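Trasex Licensed Venues Dataset

A table of pubs, bars and small restaurants, with their opening status and seating before and after distancing rules came in. It was put together to see how many places could cover their costs with fewer seats.

Contents

venues.csv has 2,690 rows, one per venue. seating.csv has 741 rows and covers only the venues that sent back a floor plan. Join the two on venue_id.

Columns

status: open, takeout_only, closed or unknown
seats_before: seats indoors, bar stools included
seats_after: seats left at the spacing the venue reported
spacing_m: distance between tables, in meters

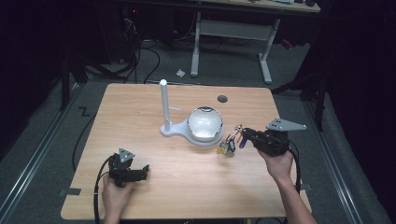

White stand and bowl on a light wooden table.

Known problems

Outdoor seats are missing for the Oei district. Venues with fewer than 20 seats often left seats_after blank, and a blank does not mean zero. Mutex and Soliteck both supplied address lists, so a few venues appear under 2 names. These are flagged in the duplicate column and have not been merged.

Updates

Last refreshed Wed 10 June. The March version used different status codes and should not be mixed with this one.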